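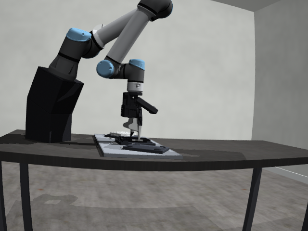 Rope ferries talk, 2nd June
Speaker notes, keep to time!!

Start with the crossing at Plekness. Don't say hello for too long. Ask who has been on a rope ferry, wait for hands.

Plekness: river is 140 meters wide there. No bridge, never was one. Farmers wanted one, the town across the water didn't want to pay. So, a flat boat and a rope. Same idea still running.

How it works, quick version. Rope or cable across the river, fixed both ends. Boat hooked on. Two ways to move it:
- pull (by hand, by horse, later by motor)
- let the current do it. Angle the boat, water pushes on the side, boat slides across along the line. Use hand to show the angle. Do this slowly, people always get lost here.

Somebody will ask about boats going up and down the river. Answer: low rope sinks to the bottom between trips, high cable goes over the masts. Plekness has the low kind. Bumik had the high kind till the tower on the east bank rotted.

Drink water.

Bumik part. Fares. The fare board is the best thing we found in the whole archive so read it out loud, in full:
person on foot, 2
person with cow, 5
cow alone, 3
Pause. Cow alone is cheaper than cow plus person, fine, but who put the cow on the boat? Let them laugh then move on, last time I lost five minutes to cows.

Night crossings. There was a bell on each bank. You rang, ferry keeper got out of bed, or didn't. Letters of complaint, read one, the short one about the wedding party. NOT the long one.

Winter. Ice is the real enemy. Boats came out in November at Bumik, later at Plekness where the water is faster. Between ferry season and solid ice you just couldn't cross. Three weeks some years. People planned around it, flour, lamp oil, doctor visits. Say this bit properly, dont rush, it's the point of the talk really. A river with a ferry is open some of the time and you have to live with that.

Huttunen. This was the boatyard, built the hulls for both crossings. Flat bottom, square ends, ramps that drop. Tar every spring. Yard closed when the road bridge at Brirkow opened, everyone drove round instead. Check the spelling of Brirkow on the handout, it's wrong on page 2.

If running late skip Huttunen and go right to Brirkow.

Brirkow bridge. Long way round for Plekness people, so thier ferry stayed. Bumik was close to the bridge and lost its boat within two summers. Same river, same kind of boat, different distance to the bridge.

Now: Plekness runs summers only. Motor winch, takes three cars, bikes go free. The old rope is in the ticket hut, ask and they'll let you hold it. Heavy.

Questions. Likely ones:
Has the rope ever snapped? Yes, once, boat drifted onto the sandbar, everyone walked off.
Can you swim next to it? No.
Dogs? Yes, on a leash.

Thank them for the room. Handouts by the door. Get the map back from the front row.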